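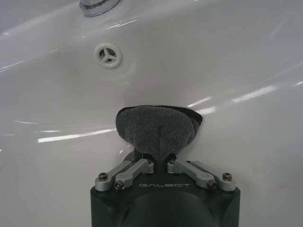
Bathroom sink, dark gray towel, Saturday morning. Living the dream.

1/ OK so a few of you asked how I do the bathroom sink after I complained about mine last week, so have a whole thread about it. Get a coffee. I have Opinions.

2/ Background: white ceramic basin, chrome faucet, came with the apartment. I've been here 18 months and for the first 16 of those I cleaned it with whatever spray was closest and half a paper towel. It always looked kind of cloudy. I figured it was just old.

3/ It was not old! It was soap film. Layers of it. My friend Theda Janssen came over in June, ran one finger around the bowl, and held the finger up at me without a word. I think about it a lot.

4/ So. Step one is taking everything off the edge. Toothbrush cup, hand soap, the four hair ties, the tiny cactus. I used to clean around things and all that does is make little islands of clean.

5/ Rinse with warm water first and get the hair and toothpaste bits down the drain or out with a tissue. If you go in with cleaner on top of toothpaste you're just making minty paste.

6/ Then one squirt of plain dish soap and a sprinkle of baking soda. I've tried the fancy stuff too. The Zeditz cream was fine but smelled like a swimming pool, and the Latel spray left streaks on everything it touched, me included.

7/ Soft side of the sponge only. PLEASE. I used the green scratchy side on the sink in my old place on Manzano and those marks never came out. Dull patch right in the middle of the bowl, and I lost 40 dollars of my deposit over it. Still mad.

8/ Go around in circles from the top lip down to the drain. The back wall under the faucet is where mine gets the worst, from all the drips when you wash your hands and turn around too fast to find the towel.

9/ Now the part I skipped my entire life: the overflow. Mine is the round white kind with a raised rim and three little spokes, so three openings, and every one of those openings is a place for gunk to live. If your sink smells weird and the drain is clean, go look in there.

10/ What I use for it is an old toothbrush, and a cotton swab for the corners by the spokes. Then I pour a cup of hot tap water (not boiling) slowly through the holes. First time I did this the stuff that came out the bottom was... gray. We'll leave it there.

11/ Faucet base gets the toothbrush too. There's a seam where the metal ring sits on the ceramic, and it collects a crusty white line if you have hard water like we do. Paper towel soaked in vinegar, wrapped around the base, ten minutes, wipe. Don't leave it overnight – a neighbor did and her finish went spotty.

12/ Rinse everything. Then rinse it again, baking soda hides.

13/ And then you DRY it. I cannot stress this enough. Drying is what gets you those bright streaks of light across the bowl when the overhead is on. Air drying in my building means water spots by lunch.

14/ On towels: I'm a terry cloth person. Microfiber catches on my dry winter hands and makes my skin crawl, sorry. I fold the towel up small so there's a clean side to flip to, start at the top and work down, and finish with the faucet.

15/ Dark gray is also the best color for a cleaning towel, fight me. White ones look sad after two washes. These were a bundle from Bandell, 100% cotton, and they've been through the machine more times than I want to think about. No fabric softener though! It makes them slide the water around.

16/ How often? Full thing every other Saturday. In between I just do a quick wipe at night after brushing my teeth – takes less time than the teeth do. If I miss a few days, fine, the sink doesn't hold a grudge.

17/ Somebody's going to ask about the mirror. I don't have a good method for the mirror. I have a bad method and a lot of lint. Tell me yours, I'm begging.

18/ Edit to add, a couple people asked in replies: yes you can use the same routine on a kitchen sink if it's ceramic, mine's steel so I can't swear to it. And the cactus is doing great, thanks for checking on him.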